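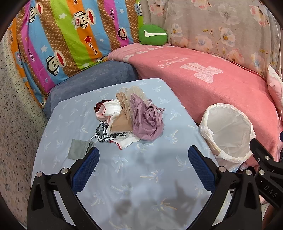
May 30, 2025 — delicates, sorting before the wash

Love this pile! The purple satin one with the thin straps is my favorite, and it's going in a mesh bag all by itself. The sheer beige pantyhose get their own bag too — Zorica and I lost a pair to a hook last September and I'm still sore about it.

Palm-tree surface works great for sorting. Pale things show up fine against the blue.

Plan:
White with lace trim and pink edging: cool, by hand, 6 minutes soak.
Small dark red item: alone, in the sink. Test for bleeding on a white rag first.
Leopard-print strap: find out what it belongs to.
Gray folded one: regular dark load.

Salmon blanket can wait for the big machine. Zorica, do you still have the 2 spare mesh bags?

— Mimoza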